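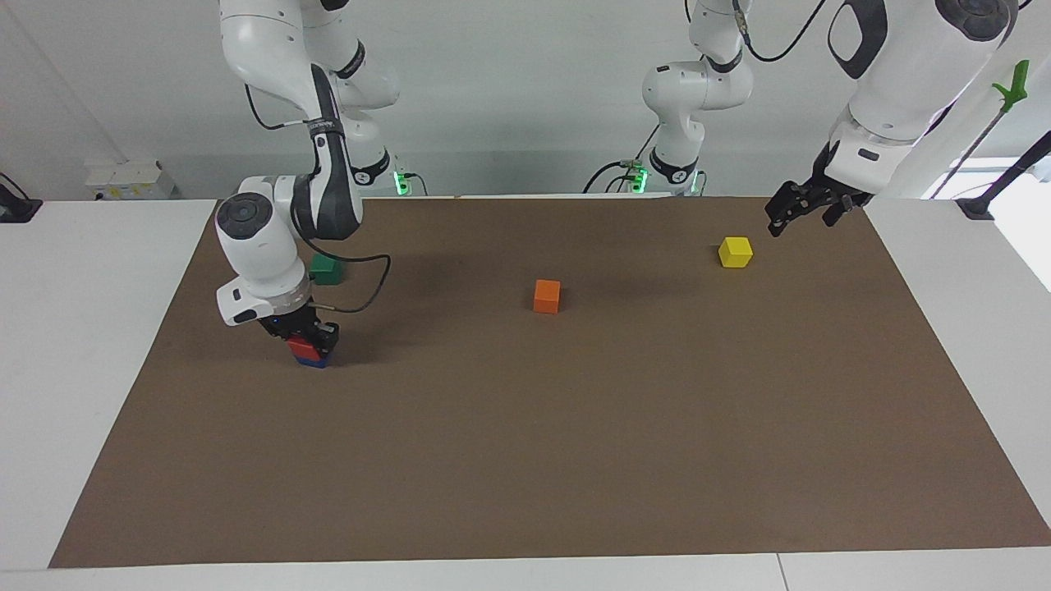

Colored Cubes on Brown Paper

Gallery page, 12 Dec 2021. Compiled by Arnel Gatchalian.

These pages record block layouts for the Florna tabletop set. The cubes are plain, one color each, with no letters or numbers on the faces. The ground is a single sheet of brown paper laid over a white table. It covers most of the surface and gives a matte, even tone that separates well from every color in the set.

Layout notes

The red and blue cubes form the only stack, red over blue. The others are placed singly. Orange goes near the middle with open paper on all sides, so that its edges read clearly from any direction. Green is set apart from it.

Stack height is limited to two in this series. Stacks of 3 were used in October and will get a separate page.

Paper and light

The sheet is matte on purpose. The Mustonen board used in October was glossy and picked up reflections next to the yellow cube. Paper marks easily - small specks are left alone unless they fall beside a cube. Shadows are kept as they come and no retouching is applied.

Second view

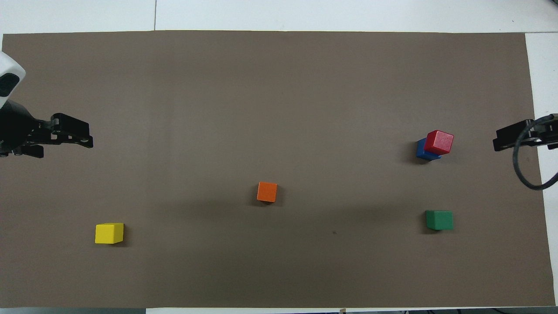
Red on blue, slightly offset, with the orange cube at the center of the sheet.

The wooden cubes show some wear. A slightly rough face, as on the red one, is accepted for layout work. A split corner is not.

Page 20 of the Vudell layout series. The previous page covers the same colors on white card. Prints can be requested from the Kanov reading room, quoting sheet number 87.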